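Skulum side table, white: two months in

Posted Oct 2, 2025
Reviewed by Emilian Coman

I bought the Skulum because the old table had developed a lean, and I had developed a habit of leaning with it. Skulum promise "effortless presence", which at 38 pounds seemed a fair price for presence of any kind.

Assembly is four legs and a top. The instructions run to 2 pages, one of which is a drawing of a man looking pleased. I was less pleased, owing to an Allen key with the firmness of warm cheese, so use your own. Once the legs were on, the table stood up straight and has gone on doing so.

I wanted something plain that would sit against a wall and hold flowers without making a speech about it. It does that very well. The legs are slim enough that you still see plenty of floor, and against dark boards the white looks smarter than the price suggests. Against white walls it all but vanishes, so if you like your furniture to be noticed, buy the orange one.

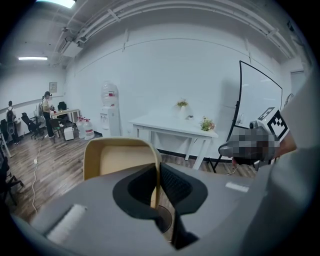 The white table against the back wall, with the vase and the pot of flowers on top.

Now the grumbles. The top marks if you so much as think about beetroot. A damp cloth gets most things off, though a ring from a mug of Lihua Fang's black tea took two goes and some muttering. There is no drawer or shelf, so anything you'd hoped to hide will be on display. I also wouldn't sit on it. The leaflet says nothing on the matter, but the legs gave me a look.

Delivery came from the Ratgate depot in September, a day early, in a box that could have housed a pony. Most of it was cardboard.

I looked at the Rundov as well, which is 88 pounds and has rounder corners. If you bruise easily it may be worth the extra.

Four stars. I'd buy another, and would bring my own Allen key.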